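Muthoni Swai learnt her first hymn by ear, standing behind her aunt in a church hall in Terkville, and she still can't read a note of music. She now leads a choir of 104 singers, and she'd love it to be 200.

"People tell me they're tone deaf and I get so excited," she says, laughing. "Come and stand next to Brian! Give it a month!"

Brian is Brian Mugo, the loudest of the basses, who joined in February after years of singing only in his van. He had never held a harmony line before. "I went home buzzing," he says. "I sang my part to the dog, all the way through, twice."

They rehearse without sheet music. Muthoni sings a phrase, the room sings it back, and somehow (I've watched it happen and still can't tell you how) there are four parts by the tea break.
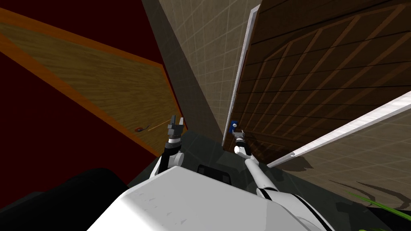 The summer concert drew 400 people, and Muthoni hasn't stopped talking about the last chord. "It just hung there," she says. "I forgot to bring my hands down." She's already picking songs for the next one, and Brian wants a solo.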